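Lista de revisión antes de publicar un dibujo (con mis comentarios, que son muchos)

¡Hola otra vez! Varias personas me pidieron por mensaje la lista que uso antes de subir una ilustración a la galería o de mandar un encargo, así que aquí va entera y puesta al día. La empecé en mayo, cuando entregué un retrato a 72 ppp para imprimir en A3 y me quise morir. Desde entonces la paso siempre, también con los garabatos de mi OC Trosik, que es un zorro con bufanda y me perdona todo.
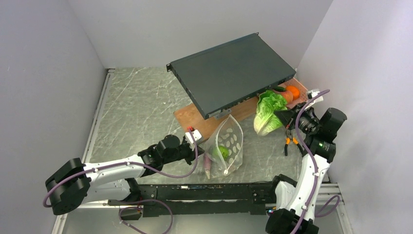
Beca Gwynne
Ilustradora y moderadora de la galería de fanart Astesix

Cómo la uso: marco SÍ, NO o N/A en cada punto. Si sale un solo NO en la parte de archivo, no publico. En las demás partes me permito un poco de manga ancha.

PARTE A. ARCHIVO

A1. Copia del archivo con capas guardada en otro disco. [SÍ] [NO] [N/A]
Comentario: en otro disco de verdad, no en otra carpeta del mismo. Yo ya perdí un cómic de 6 páginas así y todavía me duele.

A2. Resolución correcta: 300 ppp si va a imprenta, tamaño reducido si va a la web. [SÍ] [NO] [N/A]
Comentario: miradlo al abrir el lienzo y otra vez al exportar.

A3. Perfil de color sRGB en la versión web. [SÍ] [NO] [N/A]
Comentario: los morados de la serie Viklund se me quedaban grises en el móvil por esto. ¡Qué alegría cuando por fin salieron bien!

A4. Visto al 100 % de zoom, de esquina a esquina. [SÍ] [NO] [N/A]
Comentario: siempre aparece algo, un píxel suelto, un trozo de boceto que no borré, una zona sin rellenar debajo del pelo. Poned una capa de color chillón por debajo y los huecos saltan a la vista.

A5. Capas de referencia ocultas o borradas. [SÍ] [NO] [N/A]
Comentario: una vez publiqué a Trosik con la foto de mi propia mano en medio. Los comentarios fueron preciosos, la verdad.

PARTE B. DIBUJO

B1. Lienzo volteado en horizontal. [SÍ] [NO] [N/A]
Comentario: el clásico. Duele y funciona. Si un ojo se ha ido de paseo, se ve al momento.

B2. Manos revisadas. [SÍ] [NO] [N/A]
Comentario: dedos contados, pulgar en el lado que toca. Esconderlas en los bolsillos cuenta como N/A, jaja.

B3. Prueba en blanco y negro. [SÍ] [NO] [N/A]
Comentario: si el personaje se funde con el fondo en gris, también se pierde en la miniatura. Con subir un poco la luz del contorno suele bastar.

B4. Fondo terminado. [SÍ] [NO] [N/A]
Comentario: a mí me cuestan muchísimo y sigo practicando, pero este año me he propuesto no usar más el degradado azul de emergencia. Llevo 4 dibujos seguidos con fondo de verdad y estoy contentísima, sobre todo con el del puente, que tiene farolas y todo.

B5. Diseño del personaje comprobado con su ficha. [SÍ] [NO] [N/A]
Comentario: la bufanda de Trosik ha cambiado de lado casi tantas veces como yo de pincel. Tened la ficha abierta mientras pintáis, sobre todo si el OC es de otra persona. 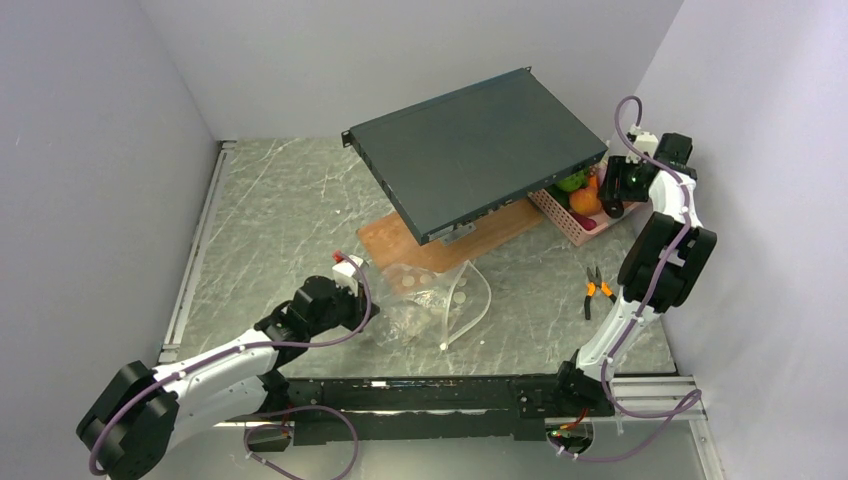

Y si la ficha no aclara algo, preguntad antes de inventar. En el intercambio Cosach me tocó una dragona con un cuerno roto, no sabía cuál de los dos era, y su autora me contestó en un rato con un esquema dibujado a boli. ¡Lo tengo guardado!

PARTE C. PERMISOS Y CRÉDITOS

C1. Permiso para dibujar el OC ajeno. [SÍ] [NO] [N/A]
Comentario: por escrito, aunque sea un mensajito.

C2. Créditos de pose, base o pinceles en la descripción. [SÍ] [NO] [N/A]
Comentario: con enlace. Si la base prohíbe el uso comercial, no sirve para encargos.

C3. Firma puesta y legible. [SÍ] [NO] [N/A]
Comentario: cerca de la figura, para que no se pueda recortar tan fácil. La mía era diminuta y la he agrandado.

C4. Datos personales fuera. [SÍ] [NO] [N/A]
Comentario: en las capturas del proceso miro bien las pestañas del navegador y el nombre de la carpeta.

PARTE D. MI CUERPO (sí, también se revisa)

D1. Descanso hecho y muñeca estirada. [SÍ] [NO] [N/A]
Comentario: pausa cada 3 capas terminadas, aunque esté inspiradísima. Si hay hormigueo, dejo el lápiz hasta el día siguiente.

D2. Agua y luz encendida. [SÍ] [NO] [N/A]
Comentario: pintar a oscuras me cambia todos los valores, y luego con la lámpara el dibujo parece otro.

Pendiente para la próxima versión: un apartado de animación (estoy aprendiendo, ¡qué vicio!) y otro de comisiones con fechas de entrega. Si usáis puntos que no están en la lista, dejádmelos en los comentarios y los voy añadiendo. Los dibujos del intercambio los subo cuando pase la A4, que me conozco.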